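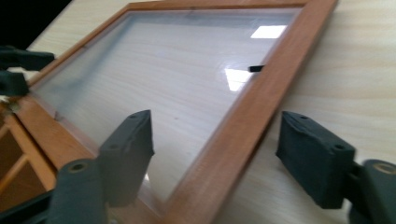 Section 4. Cleaning and Refitting the Glass Lid

The Clondard display box needs very little upkeep, and most of it has to do with the glass. The pane catches dust and finger marks long before the wood shows anything. Check it under a ceiling light: a whitish haze, smudges, and a grayish film near the inner edge of the wood are the usual signs that it is due for cleaning. The film near the edge takes the most work, and a quick wipe across the middle will leave it where it is. Do the lid on a bare table with enough room to turn it.

These instructions cover the Clondard and the smaller Dreltdale. Both have a glazed wooden lid and a divided tray. If you have a Ruddock box with the sliding lid, go to Section 6.

What you need

Two lint-free cloths
A soft brush, such as a clean paintbrush
Glass cleaner without ammonia, or plain water with a drop of dish soap
Cotton swabs
A folded towel

Caution: The glass is not tempered. Do not lean on it or stand anything on it, and do not lift the lid by the pane.

4.1 Taking the lid off

1. Empty the tray. Small items can shift from one compartment to the next when the box is moved.
2. Put the box flat on the table with the hinge side away from you.
3. Open the lid until it stands upright.
4. Hold both long sides of the lid and slide it to the left until the hinge pins clear.
5. Lay the lid on the folded towel, outer face up.

Note: On boxes made before September the hinge pins are a tighter fit. Work the lid from side to side a little as you slide. Do not use pliers.

4.2 Cleaning the glass

1. Brush off loose dust, working from the center out to the wood.
2. Spray the cleaner onto a cloth. Never spray the pane itself, or liquid will run under the frame and stain the finish.
3. Wipe in straight strokes along the length of the glass.
4. Go around the inner edge with a barely damp cotton swab.
5. Dry with the second cloth.
6. Turn the lid over and repeat on the inner face.
7. Leave the lid on the towel for 7 minutes before you refit it.

Caution: Do not use a razor blade or steel wool on marks that won't come off. Soak the spot with a damp cloth for a minute and wipe again.

4.3 Checking the retaining clips

The pane is held by small clips on the inner face of the lid. Look at these each time you clean.

1. Press each clip lightly with a fingertip. It should sit against the glass and spring back.
2. If a clip turns freely, tighten its screw a quarter turn with a small Phillips screwdriver.
3. If a clip is cracked or missing, order part 161 and do not hang or carry the box until it is replaced.

Overtightening can chip the edge of the pane. Stop as soon as the clip no longer moves.

4.4 Cleaning the tray

The dividers are thin, so handle the tray from its outer sides.

1. Turn the empty tray upside down over a wastebasket and tap the base with your palm.
2. Brush out the corners of the small compartments first, then the larger ones.
3. Wipe the tops of the dividers with a dry cloth. Do not wet them.
4. If a divider has come loose, lift it straight up, clear the slot with the brush, and push it back down until it is level with its neighbors.

4.5 Refitting the lid

1. Set the box square on the table again, hinge side away from you.
2. Hold the lid upright, line up the pins, and slide it to the right until it stops.
3. Lower the lid slowly and keep your fingers off the inner edge.
4. Check the gap along the front. It should be even from one corner to the other. If one end sits higher, open the lid and slide it again.
5. Look down through the glass at the compartments. Lint left on the inner face shows up best against the empty cells, and it is easier to deal with now than after you have filled them.
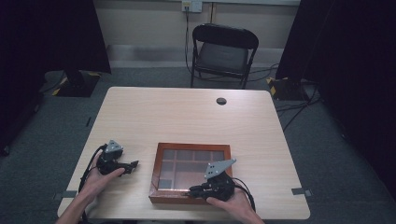

Carleen Te Moana wrote to us that she puts a strip of felt in each compartment before refilling, and that her thimbles no longer slide when the drawer below is opened. Felt up to the thickness of a postage card is fine in either model. Anything thicker may keep the lid from closing on taller pieces. Cut the strips slightly short so they don't push the dividers apart, and leave them unglued.

4.6 Care of the wood

Dust the frame with a dry cloth. Once or twice a year, put a small amount of Fluvia wax on a cloth and rub it along the grain, keeping clear of the glass. Wipe off any extra after a few minutes. Do not use silicone spray or oil soap.

Keep the box out of direct sun. The reddish finish will lighten over time, and the area under a label or stand will stay darker.

4.7 Replacement parts

Retaining clip: part 161
Glass pane, Dreltdale: part 900
Glass pane, Clondard: part 2000

Clips come with screws. Panes are shipped flat and should be stored flat until fitted. For fitting a new pane, see Section 5.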